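Meder Two-Arm Countertop Cell: Demonstration Days at Hultville

Product group: Handling, light duty
Supplied by: Cirnadow
Status: Available to order, demonstration by booking

Overview

The Meder cell is a pair of robot arms fixed side by side along one edge of a work surface, each fitted with a black multi-fingered hand. It is meant for light handling of items that vary in shape from one to the next: baked goods, fruit, small packs, tableware. Both arms are run from one controller and can be given separate tasks or a shared one.

The cell is sold as arms, hands, controller and mounting rail. The work surface is not included.

Main data

Arms: 2
Reach per arm: 800 mm
Mass of each arm without hand: 9 kg
Rail fixing points: 6
Supply: single phase, standard socket
Hand change: by hand tool, no recalibration of the arm

What is shown at the demonstration

Demonstrations take place in the Cirnadow showroom at Hultville and last 38 minutes, not counting questions. The first part is run in simulation on the large screen, using the same controller software that ships with the cell. The second part is run on the hardware.

The simulated part uses a kitchen counter task. Bread is handled at a wooden serving tray by the right arm, while the left arm is held with its hand open. Visitors may ask for the task to be stopped at any point and the grip inspected from above. Finger force, closing order and wrist angle can be changed on the spot and the task run again from the start.

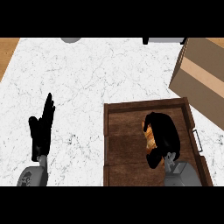

Tabrizi, after the January session, wrote that the grip settings were easy enough to follow but that more time should go to soft items, as a crust that holds its shape in simulation may well crush on a real line. The same note asked whether a tray with raised rims limits how low the wrist can come in. It does. The lowest approach angle depends on rim height and on the distance between the item and the rim, and both values are entered when the task is set up. For soft items, force limits should be set on the hardware with the customer's own goods.

Bringing your own items

Visitors may bring samples for the hardware part. Items should be dry on the outside and free of loose packaging. Food samples are not returned. Please state the type of item when booking so that the correct finger covers can be fitted beforehand.

Models of customer items can be loaded into the simulated part if the files are received before the visit. Trays, boxes and fixed obstacles may be supplied in the same way.

Booking

Sessions start at 10.00 and 14.00. Each session takes up to 6 visitors. Closed shoes are required in the hardware area, and visitors stay behind the marked line while the arms are powered.

Related items

Finger covers, smooth
Finger covers, ribbed
Mounting rail, long
Controller stand
Simulation licence, single seat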